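Clostcombe Drop-Leaf Table Cover

Sold by Samonte Table Linens. Cotton with a wipeable coating, hemmed on all sides, in two sizes.

The Clostcombe is a tablecloth for people who have given up on tablecloths. It doesn't slide off when somebody stands up in a hurry, and it doesn't need ironing unless your mother-in-law is the ironing sort. The coating copes with gravy, poster paint and most red wine. It does not cope with candle wax, and we have a drawer of returned ones to prove it.

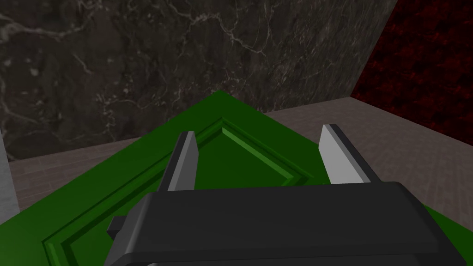 Colours are oatmeal, brick and a blue we used to call Sastbridge Blue until a customer from Sastbridge wrote in to say she'd never seen anything that colour there. It is now just blue. The oatmeal shows tea. The brick shows everything else.

Each cover comes with corner weights sewn into the hem, which can be taken out before washing by unpicking the little flap. Please do take them out. Analyn Fajardo in our returns room has heard what they do to a washing machine drum and would rather not hear it again.

Washing: 30 degrees, no tumble drying, hang it over a door. Creases drop out in a day or so, or you can put plates on them.
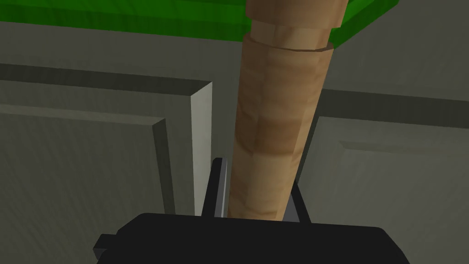

Measure your table before ordering, including the drop you want on each side. The small Clostcombe hangs 16 cm all round on the table it was cut for, the large one 50 cm. The short drop is the one to have if you've gone to the trouble of a bright green top on wood-grain legs, with a collar ring near the top of the leg, and would like people to notice. The long drop is for tables with something to hide, such as the Tumside we keep in the office.

Delivery takes 2 working days, or 9 if you live on an island. Unused covers can come back to us for a refund, folded any way you can manage. Jhun Manalo refolds them all regardless.

Fabric samples are free. One of each colour per household, please, as somebody in February was plainly making a quilt.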